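# Workshop tips: keeping the software side of a gripper session tidy

Most of what follows came out of a long winter of table-clearing work with hand-held grippers, and a fair amount of it was learned by doing the wrong thing first. If you're building up a set of recordings to train a policy on plates, bottles and other household bits, I hope it saves you an afternoon or two.

**Map the room before you touch anything.** Our tracking software, Stomeo, likes a slow wave around the room at the start of each session, with plenty of corners and furniture in view. Frosted glass and shiny panels give it very little to hold on to, and reflections of ceiling lights slide about as you move. A sheet of paper with dark print on it, taped to the glass, is a cheap help – just leave it where it is until you've finished for the day.

**Check the marker settings.** Type the printed size of your square markers into the config file by hand, and measure the print with a ruler. Our printer once shrank a whole batch to fit the page, and every distance came out a little wrong for 153 recordings before Efe Akinola spotted it. (Thank you, Efe!)

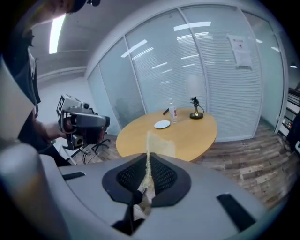
*Two grippers at the round table, with the plate, the water bottle and the lamp set out. The square marker is on the upper side of the white and gray one.*

**Name each gripper in the software.** With two in use, left and right get swapped sooner or later, and the planner will happily learn the swap. We put the names in the Vekik settings page and read them out loud before pressing record, which feels silly for a day or so and then doesn't.

**Sync the clocks every morning.** A gap of up to 20 milliseconds between streams has been fine for slow pick-and-place. Past that, the fingers seem to close on air when you play it back.

**Go easy on clear things.** See-through plastic is hard on a depth model. A printed label helps, so turn it toward the camera for your early recordings and then start varying it once the basic grasp is working.

**Save the raw files.** Filtered copies are handy, but you'll want to run the filter again in April with better settings, believe me. Ours go on the drive marked Hepburn, in folders of 1000, with the config file copied in beside them.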